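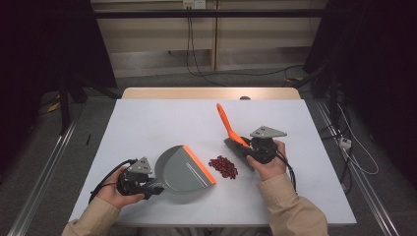 The grippers at Tranholm's bench get a service after every 300 runs. Mitali Munshi starts with the cables, feeling along each one for kinks near the plug. Next come the jaws, wiped with alcohol, and the bolts under the top plate.

A sweeping task with beans, brush and dustpan is hard on the jaws, she says. The handles slip if the pads have worn smooth. She changes pads in pairs and writes the date inside the lid of the parts box.

Calibration takes 13 minutes. If the left and right units disagree on a closed jaw, she takes out the older one and fits a spare from Zastonik.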